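Combien ça coûte, d'apprendre à un robot à plier un tee-shirt ?
Rubrique « Qui paie ? » – par Delyth Ruddock
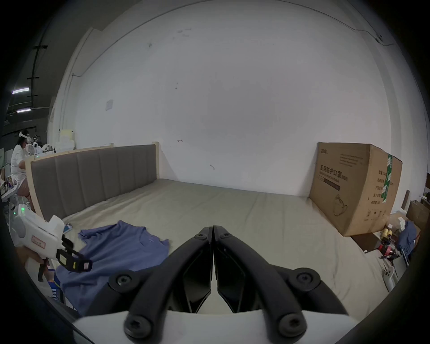 Deux pinces tenues à la main, un lit et un tee-shirt bleu. Pour l'instant, le tee-shirt a l'avantage.

Tu as sûrement déjà rêvé d'un robot qui rangerait ta chambre. Tes parents aussi, et depuis plus longtemps que toi. Avant d'en commander un pour ton anniversaire, on va faire ce que font les grandes personnes quand elles veulent gâcher un rêve : un budget.

Premier problème : un robot ne sait pas plier. Il ne sait même pas ce qu'est une manche. Il lui faut des exemples, beaucoup d'exemples, et c'est à un humain de les donner. L'humain prend dans la main une pince faite comme celle du robot, avec deux doigts mécaniques au bout, et il travaille avec. Les mouvements sont enregistrés, puis l'ordinateur les étudie. Essaie de plier un pull avec deux pinces à spaghettis et tu auras une idée de la journée.

Deuxième problème : il faut acheter les pinces.

À l'atelier Galumari, c'est Tahmineh Rezaei qui tient le carnet des dépenses. Une pince y est notée 2390 euros. Et comme on plie mal un tee-shirt d'une seule main, il en faut deux. Sors ta calculatrice : 4780 euros, et on n'a pas encore plié une chaussette.

Le robot, lui, ne figure pas dans ce total. Eh oui. On peut commencer à donner des leçons à un élève qui n'est pas encore arrivé. Tahmineh trouve ça très bien : si les leçons sont mauvaises, on le saura avant d'avoir payé l'élève.

Troisième problème : les petites choses. Dans un budget, les petites choses sont comme les miettes dans un lit, on ne les voit pas et on ne sent qu'elles. Les coussinets au bout des doigts s'usent à force de serrer du tissu. Un jeu neuf coûte 85 euros, et l'atelier en a prévu 5 pour l'année. Ça fait 425 euros de bouts de doigts. Compte aussi les vis, les câbles et les cartes mémoire : Tahmineh a écrit « divers, 500 euros » et souligné deux fois le mot « divers ».

On additionne :
Deux pinces : 4780 euros
Cinq jeux de coussinets : 425 euros
Divers : 500 euros
Total : 5705 euros

Et la personne qui plie ? Elle a un salaire, bien sûr. Il est rangé sur une autre page du carnet, avec le loyer et l'électricité. Quand quelqu'un te montre un total, demande toujours s'il y a une autre page.

Peut-on payer moins ? Desta Asfaw, qui s'occupe des réparations, a trois idées. Louer les pinces pendant un mois avant d'acheter. Choisir un modèle dont on peut changer une seule pièce sans remplacer le tout. Et demander combien de temps met une pièce à arriver. En septembre, il a attendu une vis pendant neuf jours. Une seule vis – il en parle encore.

Reste une question : pourquoi dépenser autant pour un tee-shirt ? Parce qu'un tissu ne prend jamais deux fois la même forme. Une boîte reste une boîte, alors qu'un tee-shirt lancé sur un lit peut devenir une boule, une crêpe ou une sorte de pieuvre.

À toi de jouer : choisis une machine que tu aimerais avoir, écris son prix, puis cherche tout ce qu'il faudrait acheter avec. N'oublie pas la ligne « divers ».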